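Teaching the Arm to Work Around a Coffee Maker: A Guide for Club Members

Posted by Armelle Leclerc, May 28, 2020
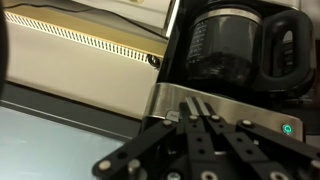

Wrist camera view at the Bramora station, with the fingers in front of the steel panel.

Welcome, new members, and welcome back to everyone who has been asking me for a written version of the coffee maker lesson! I have taught it out loud so many times that Romain Le Goff finally handed me a keyboard. Take your time with it — there is no prize for finishing first, and the July contest at Boduvden is still a good way off.

What you need

One arm with the two-finger gripper, the Storkora control program, a notebook, and a partner who keeps a hand near the stop button. Please don't skip the partner. We all did once, and we all have a story.

Step 1. Set your starting pose

Bring the arm up slowly until the fingers point at the steel panel under the carafe. You want both fingertips in the wrist view, along with the power button. In our view the button is the small round one glowing teal-green toward the right end of the panel, and it makes a lovely landmark, so learn to look for it first. Save the pose under your own name.

Step 2. Slow everything down

Set the speed to 20 percent. I know it feels like watching paint dry, but you will be glad of it the first time you mix up left and right (I still do, and I've been at this since the club began).

Step 3. Practice the approach

Move toward the panel, stop 40 millimeters short, and back away to your saved pose. Do this 8 times before you try anything closer. Watch the fingertips against the panel and keep half an eye on the carafe handle, which sticks out to the right and is easy to forget when you are busy with the button.

Step 4. Line up with the button

Shift the arm to the right in small nudges until one fingertip sits in front of the power symbol. Close the gripper first, or the second finger will get there before you do. Write down the joint numbers once you like what you see.

Step 5. Press, and let go

Go forward gently, pause, and return the same way you came. If the arm pushes the whole machine back, your stopping point is too deep. Take off a little and try again.

Save your runs in the Vasseur folder with your initials. We have 216 in there already, and I would love to see yours next to them. Questions can go in the club notebook or straight to Romain, who answers faster than I do.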